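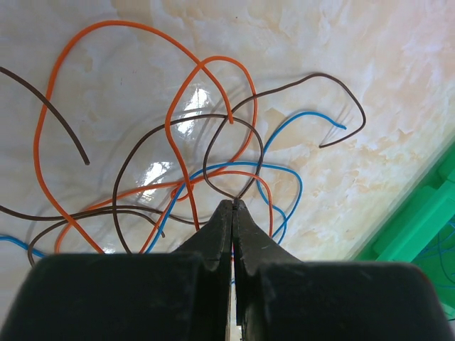 Section 4 covers wiring the Zovex mouse trap sensors to the Gradier alarm box. The traps and the box must already be in place, as described in Section 3. Each sensor comes with its own lead, 96 inches long, with two bare ends. Lay the leads out on a clean, hard surface before you connect anything. A tangle of wires on a glossy white marble-patterned top, like the one shown, is easy to see against, but it still has to be pulled apart one lead at a time. Do not tug on the whole bundle. The insulation on sensor leads is thin, and a nick in it can cause false trap alerts later.

May 11, 2024
By Grulier Product Guides

4.1 Before you start

Turn off the alarm box and unplug its power adapter from the 110-volt outlet. The sensor leads carry low voltage only, but the box should never be opened while it is plugged in.

You will need a small flat screwdriver, a wire stripper, the adhesive clips from the parts bag, and the paper labels from the inside cover of this guide.

CAUTION: Traps must be unset and unbaited while you work on the wiring. A set trap can close on your fingers when the sensor is pressed into place.

CAUTION: If rodent droppings are present along the route, do not sweep or vacuum them dry. Put on gloves, wet the droppings with disinfectant, and wipe them up before you run the wire.

4.2 Running the leads

1. Write the trap location on a label and fold the label over one end of the lead. Use names you will recognize next season, such as "furnace, left side" or "under sink."

2. Start at the trap and work back toward the box. Leave a hand's width of slack at the trap so it can be lifted out for emptying.

3. Keep the lead off the floor where you can. Mice travel along the base of walls and will chew anything lying in their path. Run the lead up to the top of the baseboard and across from there.

4. Press in a clip at each corner and on both sides of a doorway. Do not use staples.

5. Keep the lead away from water heaters, dryer vents, and the moving parts of garage doors.

6. If the lead is too short, use a Fogh extension lead and join it with the connector supplied. Do not twist the wires together and tape them.

NOTE: Coil any extra wire loosely and set it aside in a bin or crate near the box until testing is done. Tight coils take a set and are hard to straighten.
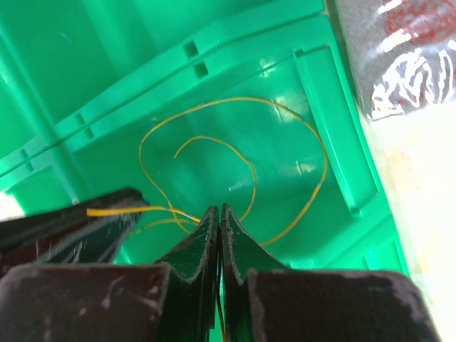 Once testing is finished, you can trim the extra to length or tuck it behind the box.

4.3 Connecting to the box

1. Strip the end of each lead to the depth of the gauge mark on the side of the box.

2. Remove the lower cover.

3. Loosen the two screws on terminal 1. Insert one wire under each screw and tighten. Either wire can go under either screw.

4. Repeat with the other leads, using the terminals in order. Leave the factory jumper on any terminal that has no trap.

5. Give each wire a light pull. If it moves, loosen the screw, push the wire in further, and tighten again.

6. Replace the cover and plug in the adapter.

4.4 Testing

The green light should come on and stay on. Press down on the sensor of the first trap with a pencil. The box should beep and the light for that terminal should turn red. Press RESET and go on to the next trap.

No beep: check for a loose wire at the terminal.

Beeping that will not stop: the lead is damaged, or a bare end is touching the metal frame of the trap. Replace the lead if you find a cut or a chewed spot.

Wrong light: two leads have been swapped. Move them or change the labels.

One alarm box is suitable for a building of up to 3000 square feet. Larger buildings need a second box with its own adapter. When all traps pass the test, go to Section 5, Baiting and Setting.

Related sections
Section 3: Placing Traps and the Alarm Box
Section 5: Baiting and Setting
Section 6: Emptying and Cleaning Traps
Sealing Gaps Around Pipes and Vents
Replacement Leads and Clips

Contact Grulier | © 2024 Grulier. All rights reserved. | Back to top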